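Cómo limpiar y guardar los juguetes de baño del bebé

Publicado por Trygve Magnusson el 3 de abril de 2020

Mi hija tiene casi dos años y una cesta llena de patos, barcos y vasos que se apilan. Durante meses los dejé en el borde de la bañera, hasta que apreté un pato y salió agua con puntos negros. Desde entonces sigo siempre el mismo método, y lo escribo para otros padres que tienen la misma duda.

Lo que se necesita

Un cubo de cinco litros, vinagre blanco de limpieza, un cepillo de dientes viejo y una toalla. Yo uso también una bolsa de red de la marca Foltden, pero cualquier red con agujeros grandes sirve. 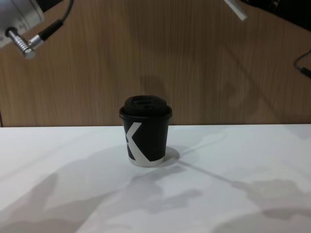
Antes de empezar hay que separar los juguetes en dos grupos: los que tienen agujero y los que son cerrados. Los segundos se limpian rápido. Los primeros guardan agua dentro y necesitan más paciencia.

Paso 1. Vaciar

Apriete cada juguete con el agujero hacia abajo hasta que no salga más agua. Si sale moho, yo lo tiro. He intentado salvar un barco Cunon dos veces y el moho volvió las dos.

Paso 2. Remojar

Ponga en el cubo 400 ml de vinagre y dos litros de agua templada. Los juguetes deben quedar bajo el agua 30 minutos. Como flotan, pongo encima un plato pesado.

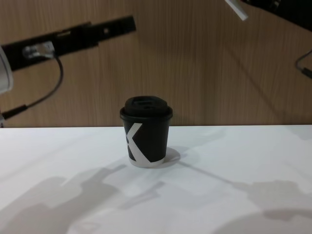

Vaso negro con tapa y una gran X blanca, sobre mesa blanca.

Paso 3. Cepillar y aclarar

Pase el cepillo por las ranuras, sobre todo en los ojos y debajo de las alas. Después aclare con agua limpia, llenando y vaciando tres veces los que tienen agujero. Los juguetes con pilas no se meten en el cubo: se limpian con un paño húmedo y se mira antes que la tapa de las pilas esté bien cerrada.

Paso 4. Secar

Déjelos sobre la toalla toda la noche, con el agujero hacia abajo. En agosto se secan en pocas horas cerca de la ventana. En invierno espero un día completo.

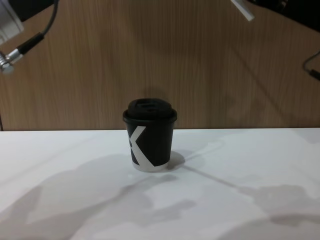

CONSEJOS Y CUIDADOS

Repita la limpieza cada dos semanas. Si el juguete es de madera, como los peces Arruda, no lo ponga en remojo, porque la madera se hincha y la pintura se levanta.

No mezcle nunca vinagre con lejía.

Para tapar los agujeros de los patos nuevos hay quien usa silicona caliente. Yo no lo hago con niños pequeños, por si la gota se suelta y la ponen en la boca.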